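I fell for grasping software over lunch, and I'm still not sure whether to blame the software or the lunch. Jadwiga Zawadzka had a laptop balanced on a stack of tea towels and was scrolling through a log, muttering, and I leaned over and asked what the red lines meant. "Those are the times it changed its mind," she said. I was hooked!

The program is called Pawlak, and it's being written in Nilledton by a small crew who'd rather talk about ordinary household stuff than factories. It's the layer that sits between seeing and doing: pictures come in, a pile of candidate grasps comes out, each one gets a score, and the best goes to the controller. Easy, right? The catch is that every view has its own opinion. The wide view knows where the furniture is, the close-up view knows what's near the fingers, and for a few frames at a time they can disagree like siblings in the back seat.

Version 3 handled this by averaging, and Jadwiga pulls a face whenever it comes up. If one view said left and another said right, the arm got sent politely down the middle, where there was nothing to grab. The new planner keeps both guesses alive and asks for another look before it commits (she calls this "dithering with intent", and I've been using it at home ever since).

I'd assumed colour would be the hard bit. Nope! Checked cloth is a far bigger headache, as the depth matcher adores a repeating pattern and will happily pair one square with its neighbour. Shiny surfaces are the other one, with a highlight that slides about as the viewpoint moves and drags the estimated edge along with it.

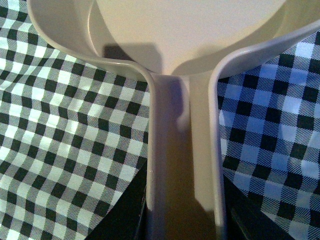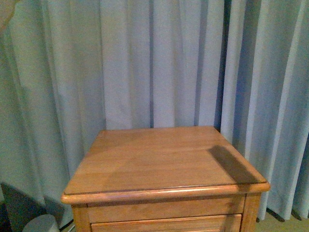
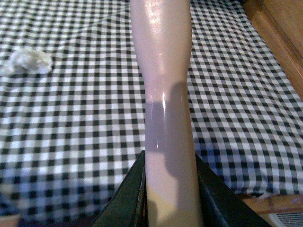 Waldemar Zalewska isn't convinced that a second look is the answer. You're paying for that extra look on every single grasp, he told me, even the dead easy ones, and if the scores were calibrated properly in the first place the planner would know when to just get on with it. He'd pull the scoring out, fix it on its own, and leave the dithering for later.

I took that back to Jadwiga, expecting a bit of a barney, and she mostly agreed with him. The scores are a mess, she reckons. Pawlak will give a terrible grasp 26 out of a hundred and a perfectly decent one only 7 points more, and good luck picking a sensible threshold between those. She's got a branch going that learns the gap from old logs, but it falls over whenever a cloth bunches up, so it stays switched off for now.

What I liked best was the replay tool, which they've named Ukeditz for reasons I never got to the bottom of. You drag a slider back through a run and watch the candidates flicker in and out, with the scores ticking beside them, and you can freeze it and ask what would've happened with a different weight on any one view. I lost most of an afternoon to it. My cup of tea went stone cold and I'd do it again tomorrow.

Jadwiga wants the calibration branch merged in June. Waldemar wants to see it cope with a rumpled tea towel first.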